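Questions I get asked about my sourdough
Last updated 28/02/2026

I started baking bread at home in Nevham when the bakery on the corner shut, and my inbox has been filling up with the same handful of questions ever since. So I've put them all on one page. If yours isn't covered, send it over and I'll add it when I next have flour-free hands!

What is Tuta?

Tuta is my starter. She lives in a jar at the back of the worktop, she's almost 7 years old, and yes, I do talk to her. She began as plain rye flour and water and she's mostly white flour these days (I got lazy about buying rye).

How much flour goes into one loaf?

My everyday loaf, the one I call the Urquhart, uses 450 g of strong white flour. If I've got people coming I go up to 700 g and bake it in the big pot. The salt goes up with it – I've forgotten that once and we had very sad toast for days.

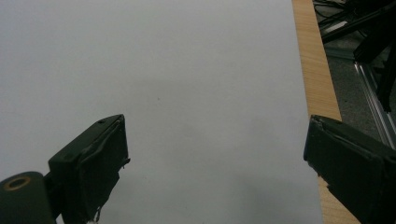

How long do you leave the dough overnight?

I give it 18 hours in the fridge, though I've gone longer when I've slept in and it was fine, just a bit more sour. In a warm kitchen it'll be ready far sooner, so go by how puffy it looks and ignore the clock.

Can I use ordinary plain flour?

You can, but go easy on the water because it gets sloppy fast. The loaf will spread a bit and come out flatter. Still lovely with butter!

My starter smells like nail varnish. Have I killed it?

Almost certainly not, it's just hungry. Tip most of it away, feed what's left, and do the same again the next day. Mine went that way last April when I was off on holiday and she was bubbling again by the weekend. Pink or orange streaks are another matter – bin it and start over.

What's the Hadska you keep mentioning?

My seeded loaf, named after the street I lived on when I first got it right. Sunflower, linseed and a spoonful of black treacle. Soak the seeds first or they pinch all the water out of the dough.
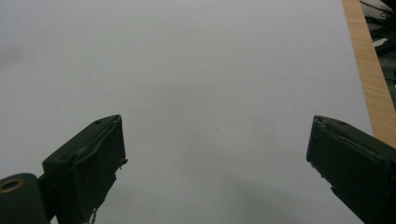 A reader wrote in to say she toasts her seeds in a dry pan before soaking them, and that it makes the whole loaf taste nuttier. I've tried it since and she's right, so I do it every time now.

Do you sell your bread?

No, sorry! My oven only fits one loaf at a time.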